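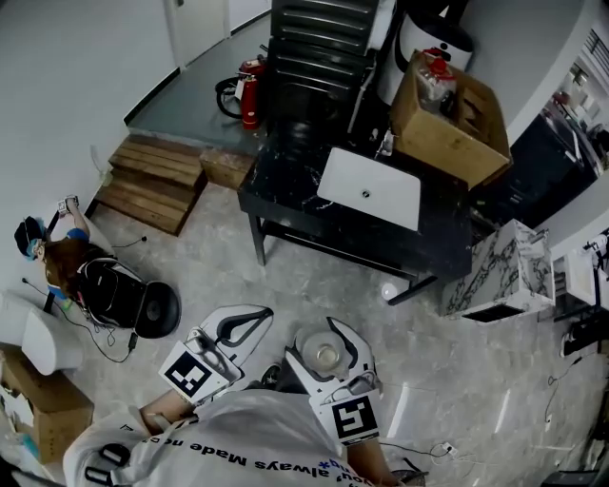

Borkik is really moving in, people! If you've walked down Halonen Street lately and wondered what's going on behind the papered-over windows of the old Jerkon showroom, it's the lending place we've been hearing about since spring, the one where you borrow household stuff instead of buying it. I got to poke my head into the back room this week, and it's still very much at the boxes-on-the-floor stage. There's a black marble-patterned table in the middle with an open cardboard box by it, a white cabinet with the same kind of marble pattern over to the right, and wooden steps made of stacked planks going up to a raised gray platform. I love those steps. I want those steps in my own house, and I live in a ranch.

For anyone who missed the earlier piece, the idea is pretty simple. You pay $5 a month and you can take home things you'd only use now and then – a carpet cleaner, a folding table, the big coffee maker for your aunt's birthday – and bring them back when you're done. Aaliyah Boychuk started it out of her garage on the north side of Braltbridge, and by last winter she couldn't get her car in. Then she couldn't get her husband's car in either. She told me the low point was a punch bowl set that lived on the passenger seat of her hatchback for a month and a half, with the seat belt on.

The new space is 4,000 square feet, counting the back. The front half will be shelves you can browse, with a desk by the door for checking things out. The back room is where everything gets unpacked, plugged in, tried, wiped down and given a tag, and some of it will end up being used as furniture for the room as well. The marble-patterned table is one of those in-between pieces. Anybody can borrow it in theory, but Aaliyah has gotten attached to it, and I have a feeling it's going to be "out on loan" a lot if you call and ask.

If you remember Jerkon, you remember bathtubs. They sold plumbing and kitchen fittings out of that building for as long as I've lived in town, and I bought a faucet there that still drips. The raised platform goes back to those days. Aaliyah says it was for display, and her first thought was to rip it out and get a flat floor. Vusumuzi Van der Merwe, the carpenter she's been working with, talked her into keeping it. He built the plank steps too, from lumber he found stacked in the loading area, and he's pretty modest about them. "They're steps," he told me when I went on about it a little too long. "You go up, you go down."

He did have opinions about the platform itself, though! His plan is to use it as a repair corner, with a bench and good lighting and enough outlets that nobody has to run an extension cord across the walkway. Lamps are the big thing, apparently. People donate lamps that don't work and swear that all they need is a bulb. Vusumuzi says he's willing to look at any lamp once. Toasters he'd like us to think about a little harder before we bring them in.

Opening is set for December, early in the month if the shelving shows up when it's supposed to. There are 200 people signed up already, and a lot of those came over from the garage days, so if you had a membership back then it carries over and you don't have to do anything. New members can sign up at the door with a photo ID and something with a Braltbridge address on it. A library card is fine. I asked about people out in the county and the answer is yes, but with a deposit on the bigger items, and Aaliyah is still working out how much.

What can you borrow? The list I saw had 59 kinds of things on it, and it's a fun read if you're the kind of person who likes a list. Pressure cookers, a tile saw, crib rails, a sewing machine, card tables, three different sizes of cooler. No mattresses and no car seats. Games and puzzles are a maybe. Aaliyah wants them and also doesn't want to be the person checking for missing pieces, so that one could go either way by the time the doors open.

A few practical things I asked so you don't have to. Parking is on the street or in the lot behind the bakery after 3 p.m. The front entrance is level with the sidewalk, and the desk and all the browsing shelves are on the flat, so the steps only matter if you're headed up to the repair corner. Vusumuzi will come down to you if steps are a problem. Loans run a week, and you can renew by phone unless somebody else is waiting. Late fees haven't been decided, but Aaliyah said she'd sooner call you than charge you, and having been called by Aaliyah once over a fondue pot, I can tell you I brought it right back.

They're not taking drop-offs yet, and she asked me to say that nicely. People have been leaving bags at the front door overnight and things get rained on. Hang on to your bread machine until the doors open – there'll be a drop-off window every morning from 9 to 11 after that, and they'd especially like folding chairs, slow cookers with the lid still matching, and garment racks. If you have the cord, tape it to the thing. If you've lost the cord, please say so up front.

I'll stop by again once the shelves are in. I'm also trying to find out what's happening with the old Jerkon sign out front, which a few of you have written to me about. Aaliyah would like to keep the frame and put her own lettering in it, and she's waiting to hear back from the landlord.

Last updated 4:15 p.m.

Filed under: Around Town, Shops & Openings, Halonen Street

Comments (5)

marge_on_maple
So glad the platform is staying! My kids used to sit up there in the display tubs while I picked out cabinet knobs. They got yelled at every time.

DTK
Does the tile saw come with a blade or do you bring your own

northside nell
I was a garage member and the carpet cleaner was always out. Any chance they're getting a second one? I've got two dogs and a beige living room.

Pete R.
The lot behind the bakery is permit only until 3, and they do ticket. Ask me how I know.

marge_on_maple
@DTK when I borrowed it from the garage it had a blade in it, but it was pretty worn. I'd call first.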